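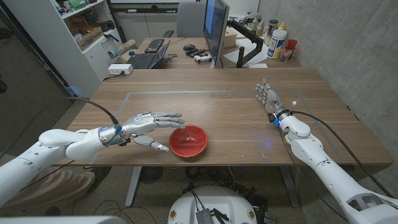
What is "The Lindthorpe Crossing" about?
A ferry captain on her final night run finds that one of her passengers has taken control of the engine room, and she has until dawn to reach the far shore with 111 people on board.

LINDTHORPE – Kornier Pictures announced Monday that it has acquired screen rights to "The Lindthorpe Crossing," an original thriller screenplay by Tülin Kırmızıgül. Fraser Baird will direct. Kenna Chisholm and Garnet Hiebert will produce for Kornier.

The script follows Captain Ada Lamont, who learns that the man below deck was once her first officer. As fog closes the harbor at Pidthorpe, Lamont must decide which of her 11 crew members she can trust.

"Ms. Kırmızıgül has written a tense story with a strong lead role," said Chisholm. "We are pleased to bring it to Kornier."

The screenplay was developed over five drafts. Filming is scheduled to begin in November and will take place mainly at night. Casting will be announced at a later date.

Kornier Pictures has produced 15 feature films, chiefly thrillers and crime dramas.

Press contact: Blair Mowat, Kornier Pictures, Lindthorpe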